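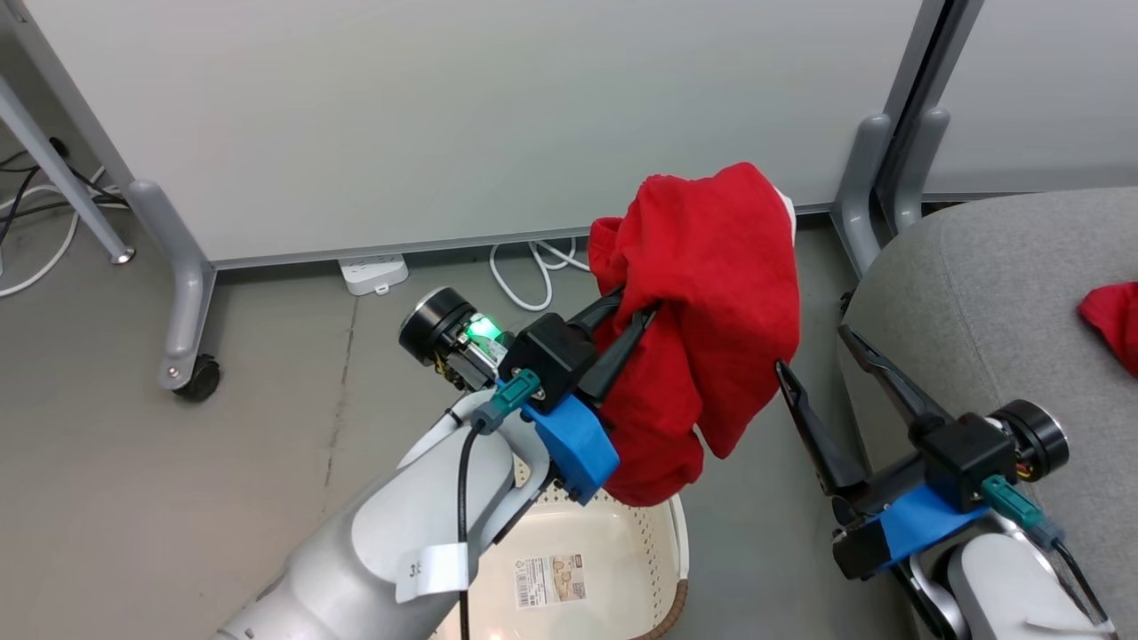 左手で赤を保持、右手は開。かごの縁に裾がかかっている位置。

作業ノート 6月 Breltelier 仕分け前工程

朝いちで電源を入れて、16時までほぼずっと赤いジャージと一緒にいた。目が赤に慣れてしまって、昼に食堂のトマトを見て一瞬つかみ位置を考えた。楽しい日だったので、忘れないうちに全部書いておく。

今日やったこと
・ジャージをかごと座面のあいだで扱う動作の見直し
・左右どちらの手を先に出すかの整理
・洗い場の人たちに見てもらって、話を聞く(これがいちばん収穫あり)

まず動作のほう。布は相変わらず手ごわい。箱や瓶なら形が決まっているから、指の行き先も決まる。ジャージは持つたびに形が変わる。上のほうを大きくまとめて持つと、下が何本かに分かれて垂れて、どれが袖でどれが裾か、横で見ている自分でも迷う。それでも先月の設定と比べると、ずいぶん落ち着いて見える。指が布に入っていくときの、あの突っつくような感じが減った。Stirnix側の更新で、閉じる直前の速度を細かく決められるようになったのが大きい。あの更新は本当にありがたい!

変えた点をメモ。
閉じる前に一度止めていたのをやめた。止めると布が揺れて、揺れが収まるまで待つことになり、その待ち時間で見ている人が「壊れた?」と思う。今は止めずにゆっくり入っていく。見た目も自然になったし、時間も縮んだ。
下側の指を布の奥まで差し込む設定にした。浅いと生地の表だけをつまんで、持ち上げの途中でずるっと抜ける。深くすると今度はかごの縁に近づくので、縁の高さを少し余裕を見て登録し直した。
反対の手は開いて近くで待たせる。遠くに引っ込めていたときは、受け渡しのたびに大回りしていて、見ていてまどろっこしかった。

かごについて。縁の素材の手ざわりが場所で違うので、当たったときの音も違う。乾いた音がしたら当たりすぎ。この判断を耳でやっているのは自分だけらしく、隣の班に言ったら笑われたけれど、画面の数値より早く気づけるので続ける。

洗い場との話

Clandowから預かる分は月に3,000着。全部がジャージというわけでもないが、番号つきのものが多く、番号を見て持ち主の棚に振り分ける前に、かごから出して、向きをそろえて、広げて置くという段取りがある。この「かごから出す」が地味につらい、という話は前から聞いていた。腰を曲げて、つかんで、伸びる。これをずっと繰り返す。若い人でも夕方には口数が減る。

今日は交代の合間に、洗い場の人たちがかわるがわる見に来てくれた。最初の反応は「遅いねえ」。そのとおりで、人の手のほうがずっと速い。でもそのあとに出てきた話がおもしろかった。

速さはそれほど気にしていない、と複数の人が言う。気にしているのは、機械が止まったときに誰が呼ばれるのか。以前、別のラインで乾燥機の自動扉を入れたとき、止まるたびに近くの人が手を止めて見に行くことになり、仕事が減ったはずなのに歩く距離が増えたそうだ。ああ、これは絶対に聞いておいてよかった。動作の調整ばかり考えていると、止まったあとのことが頭から抜ける。

そこで、その場で決めたこと。止まったときの合図は洗い場全体に鳴らさず、担当の端末だけに出す。急ぎでなければ区切りのいいところで見に行けばいい、という扱いにする。アームは止まっても布を放さず、その場で待つ設定。呼ばれた側が慌てなくていい。

もうひとつ出た話。かごから出す役を機械に渡すと、ほころびを見つける機会が減るのではないか、という心配。これは考えていなかった。かごから出すときに手ざわりで縫い目のゆるみがわかるのだという。目より先に指が気づく、と。自分もジャージを何着か触らせてもらったけれど、さっぱりわからなかった。言われてもう一度触って、やっと「ああ、これか」となった。すごい。こういう技は手順書のどこにも載っていない。

なので、広げて置いたあとに人が手で触る時間を正式に工程へ入れたい。これまでは出しながらついでにやっていたことを、座ってゆっくりできる仕事にする。腰を曲げる回数は減って、指先の仕事が残る。洗い場の人たちの表情がいちばん明るくなったのはこの案のときで、作業台の高さはこのくらいがいい、照明は横からがいい、と次々に注文が出た。全部書き取った。別紙に貼ってある。

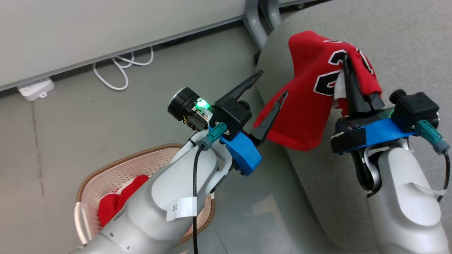 右手で番号つきの生地を把持、左手は開。座面の上に垂れた状態。

把持位置の話の続き。番号のところは生地の上に印刷が載っているので、無地の部分とは滑り方が違う。指の先が番号にかかるかどうかで、同じ力でも持ち上がり方が変わってくる。今日のところは番号を避ける指示は入れていない。避けさせると、つかめる場所が一気に減って、ぐずぐず迷う時間が長くなる。むしろ番号にかかったときだけ少し強めに閉じるほうがよさそう、というのが今の考え。印刷を傷めないか、洗い場の人に相談すること。端切れをもらえるなら、それで先に試す。

左右の役割は、固定しないことにした。前は「出すのは左、整えるのは右」と決めていた。布の寄り方によっては左で行くと腕どうしがぶつかりそうになる。どちらが先でもいいことにしたら、待ちがぐっと減って、動きに余裕が出た。見ている側からは次にどちらが動くのか読みにくくなったと言われたので、そこは課題。動く前に手首をほんの少し上げる、という合図の動作を足してみたい。人どうしでも、先に行くよ、という目配せがあるから、あれに近いものを作れたら最高。

座面の灰色は赤との差がはっきり出て、とても見やすい。問題は灰色のジャージが来たとき。Clandowの預かり分にも濃い灰色の練習着があるので、台の色を替えるか、布をかぶせるか。洗い場に余っている淡い色のシーツを使ってみたらどうか、と提案をもらった。次回やる。

Kocsisの治具について。形はいい。手首に付けたままかごの近くまで下ろしても、今日は縁とけんかしなかった。黒いテープを巻いてあるところは、次の手直しのときにテープなしで済む形を相談する。急がない。

ケーブル。床の白いコードと電源タップの位置は、洗い場の台車が通る前提で考え直すこと。実際のラインに持っていくなら壁際に逃がす。「台車の車輪が踏む、ぜったい踏む」と念を押された。こういう断言は信じる。

時間の記録

一着を出して、置いて、次へ手を伸ばすところまでの流れを、4回に分けてまとめて流した。詳細は共有フォルダの表に入れた。午後の最後の回は、人が手を出さずに16分続いた。今までの最長! 途中で見に来ていた人たちが小さく拍手してくれて、こちらも思わず頭を下げた。そのあとすぐ袖が裏返って指にからみ、きれいに止まったけれど、止まり方は決めたとおりで、布も放さなかった。端末にだけ合図が出て、担当の人は手元の棚を片づけてから歩いてきた。この「片づけてから」がうれしい。朝に聞いた話がその日のうちに形になった。

袖の裏返りは、たぶんこれからいちばん長く付き合う相手になる。洗い場では、裏返りを見つけたら袖口から手を入れて一息で戻す。何度か見せてもらったが速すぎて、ゆっくりやってもらってもまだ速い。機械に真似させるのは当分先でいいと思う。裏返っているものは無理に直さず、脇によけて人に渡す。よけ先の場所をどこにするか、これも洗い場に決めてもらうつもり。

人の配置のこと

かごの担当が空いた分をどうするか、という話は上から必ず来る。自分の立場で言えるのは、今日の様子を見るかぎり、空いた手の行き先はもう現場にたくさんあるということ。ほころびの確認、番号のはがれの補修、預け先への電話。どれも時間がなくて後回しになっていると聞いた。とくに補修は、できる人が限られていて、教える時間が取れずにいる。週に少しでも教える時間が作れたら、覚えたい人はすぐに手が挙がりそうな雰囲気だった。この件は会議の資料に自分の言葉で書く。数字だけの資料にすると、たぶん伝わらない。

それと、操作を覚えたいという人が出てきた! 昼休みに端末を触ってもらったら、止める、戻す、やり直すの流れはすぐに飲み込んでくれた。画面の言葉が難しいという指摘はもっともで、「把持失敗」は「つかめませんでした」に直す。「原点復帰」も同じく。現場での呼び方は「おうちに帰る」に決まりつつある。これは画面に載せるか少し迷う。自分は載せたい。

次にやること
・番号部分の閉じる力、端切れで試す
・動く前の手首の合図を作る
・灰色の練習着と淡い色のシーツの組み合わせ
・裏返りのよけ先を洗い場と決める
・端末の文言の直し(案を紙で回して、書き込んでもらう)
・確認用の作業台、高さと照明の見積もり
・コードの取り回し、台車の通り道に印をつけてから

貸してもらったジャージは洗い直してから返却。棚の札は黄色のほう。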